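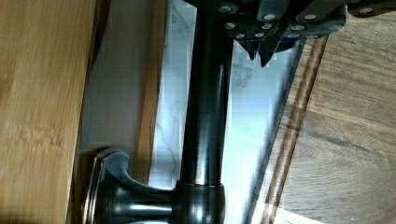
Skemard is a small kitchen which we rent by the day in Derkar, on the ground floor of an old printing house. People come to cook for a family celebration, to try a recipe for their market stall, or simply to have a morning with more counter space than they have at home. Up to 12 persons can work in it, although eight is more comfortable.

In June we closed for a week and changed several small things. The walls and the oven stayed as they were. We spent our time on metal parts, boards, trays and the question of where the tea should live. This page shows the results, with some notes for guests who knew the kitchen before.

## Dark bronze

For many years our metal parts were chrome, and each of them came from a different shop. Now we are going over to one finish, which is sold as oil-rubbed bronze. It is nearly black when you look at it quickly, and it becomes brown and a little coppery where the light falls on it. We ordered from Sivakumar, a supplier of fittings two streets from us, and the complete order was 672 including delivery. I had expected to pay more.

The finish asks for gentle cleaning. Please use a soft cloth with warm water and a drop of washing-up liquid, then dry with a second cloth. Lemon, vinegar and scouring powder should stay away from it. The bright edges are part of the finish and they are not dirt, so please do not try to polish them away (one guest was very patient with a sponge last year on our first sample).

## Boards

We kept one walnut board and gave the thin plastic ones to a neighbour. A heavy board is better for bread and for roast meat, and it does not travel over the counter while you are cutting. The groove along the edge catches the juice, but it is shallow, so with a large roast you should pour it out from time to time.
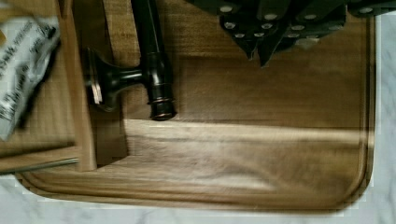 *Walnut board on the white marble, with one of the dark bronze pieces lying across the grain.*

The board must never go into the dishwasher. Wash it by hand on both sides, also when you used only one, and stand it on its long edge until it is dry. We oil it on the first Sunday of the month. If you find it a little shiny on the Monday, this is the reason, and you may use it as usual.

For raw chicken and fish, please take one of the coloured boards from the drawer under the sink.

## The tea corner

Tea was formerly in a cupboard above the counter, where short people could not reach it and tall people did not find it. We tried three places. The wooden table was the best, because guests sit there while something is in the oven and they like to choose slowly.

The caddy was in our storeroom under the name Skurnalier, which is written on the old invoice and may be the maker or only the name of the model. It has compartments and slots for the hands, so you can carry it to the other side of the room when you need the table for rolling dough.

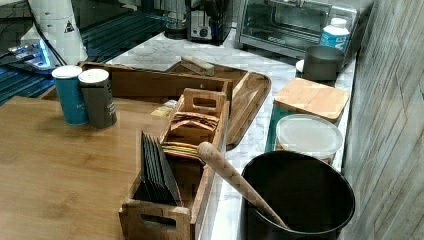

*Tea caddy on the table, two shakers with white lids beside it, and the trays behind.*

Tea is included in the price of the day. Take what you wish, and write on the shopping list when a kind is nearly finished. The long tray is good for carrying small jars and cutlery. The oval one is for serving, and I would ask you not to put hot pans on it. Wooden trays need only a damp cloth.

The toaster oven stays at the back of the counter. It is useful for small things, for example rolls or a few nuts, and it is ready much sooner than the large oven.

## Coming to see it

You may visit without booking between 16 and 18 o'clock on a Wednesday. Ring at the side door, as the front door belongs to the bookbinder. If you had a booking before the changes, everything in it remains the same, and also the price.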